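Households in Mistside and Pivadside will pay more for television and broadband from June, after the local supplier Zein confirmed a rise of £2 a month.

The change affects 3325 homes. Zein blamed higher line costs and said its basic package - used by 488 customers, most of them pensioners - would stay at the present price.

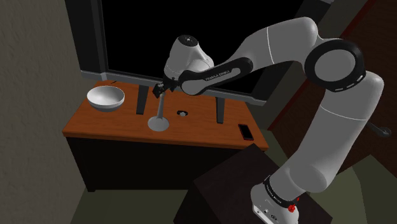
Letters are due to go out in May. Customers in Trerkura are on a separate contract and will see no change until it ends next spring.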